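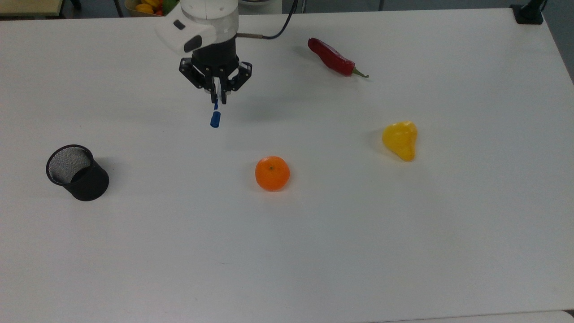

Jestside Tabletops: Care and Ordering FAQ
Last updated 3/16/24

What finish is used on the white tops?
A matte two-part coating, cured before shipping. Gloss is available on request for orders of 50 or more.

How do I clean the surface?
Wipe with a damp cloth and mild dish soap. Do not use acetone, scouring pads or powder cleaners — they leave shiny patches that cannot be buffed out.

Can ink marks be removed?
Most dry-erase ink wipes off within 30 minutes. Permanent marker may leave a faint stain. Test any solvent on the underside first.

Will the tops fit Vikel frames?
Yes, if the frame was made after the change to slotted brackets. Older frames need adapter kit 3588, sold separately.

What is the load limit?
179 pounds, evenly spread, with all four legs locked. The limit does not apply to tops mounted on wall rails.

Can I cut a top to size?
Cutting voids the warranty. Cut edges must be sealed the same day.

Where do I send warranty claims?
Use the form on your order page. Tops bought through Grometti are handled by Grometti.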